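The Arm in the Spare Room
Karkura Magazine, September 10, 2026

It started with a box of secondhand servos and a spare room with a carpet that has since collected more screws than I care to admit. I wanted an arm that could pick up ordinary household things, the awkward ones with handles and knobs and odd curves, and I wanted to build it at home on evenings and weekends.

The first gripper, which I called Munach, was terrible! It closed beautifully on a foam block and then flung a broom across the room. The second try, Jerkel, has softer tips, a slower close and a small camera down at the wrist, and oh, what a difference that camera makes. You stop guessing from across the room and start seeing what the fingers are up against.

I spent most of July on that one problem: getting a finger up beside a round handle without bumping it. There are 305 short runs on my drive from that month. In one stretch of 100, I changed only the angle of approach, 5 degrees at a time, and I loved every minute of it (my family loved it a little less).

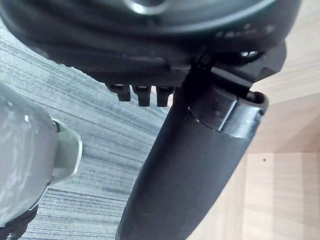 6 min read

Dark, smooth handles are still my favorite test. With a matte black shaft and a glossy collar near the top, the camera gets soft gray in one place and bright white reflections in another, and my edge finder has to cope with both. The gap between fingertip and handle is the number I watch most closely.

Next up is a new wrist bracket, version 51 if the file names are to be believed, and then a go at the Dvořáček workshop's big bench, where there's room to let the arm really stretch out.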